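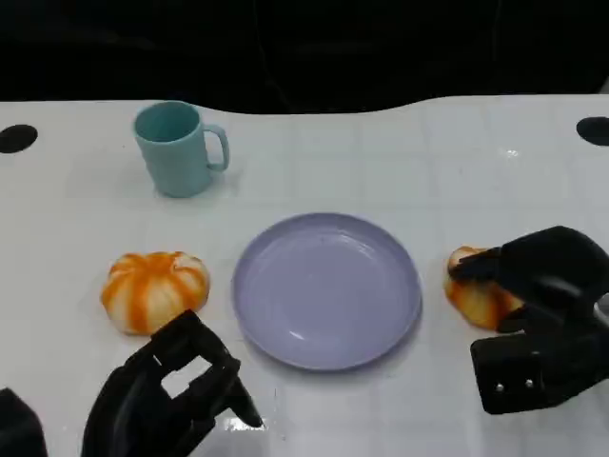
When Lemlem Gebru started pricing a two-armed robot for the packing room at Boludstead, she asked for the number at the bottom of the quote. She got four quotes back, and the totals left out most of what she ended up paying for.

Boludstead packs seasonal tableware and small decorations for mail order. Sets are made up by hand: a plate, a mug, a couple of ornaments, then tissue and a box. The work peaks from August on, and that is when the company has trouble finding people. Gebru, who runs operations, had a year to decide whether a machine could take over part of it.

The arms themselves were the easy part. Two suppliers, Hastelus and Danladi, offered pairs with similar reach, and she had no strong feeling either way. The grippers took longer. A plastic plate needs to be picked up by a thin rim. A toy pumpkin is round, ribbed and soft enough to give under the fingers. One set of jaws can handle both, but the fingertips wear, and Gebru now budgets for 10 replacement pairs a year. They were listed in the quote as "consumables, as required," with no price.

Then there was the table. The first trial bench had a glossy white top, and the reflections gave the vision software trouble with pale items. She moved to a matte surface for the second bench. It cost $80. Finding out that she needed it took two weeks.

Her largest surprise was time. To teach the arms a new set, an operator guides them through the job over and over. Claletti, the firm she hired for setup, asked for 200 good runs per item before it would stand behind the result. Boludstead changes its sets every season. Each change means more runs, and each run means somebody on the clock.

"I had training down as a one-time cost," she says. "I moved it to the yearly column and the whole sheet looked different."

She also set aside $2,000 for what she calls the drawer: cables, spare screws, a backup camera, a second emergency stop. She had spent most of it by spring.

Her advice to other small shops is to take the actual products to the supplier and ask to see them handled, including the awkward ones. Get the price of fingertips in writing. Ask who does the retraining and what they charge on a Saturday.

Boludstead bought one pair of arms, from Danladi, and put off the second until next year. The mugs are still packed by hand. Gebru says the handles can wait.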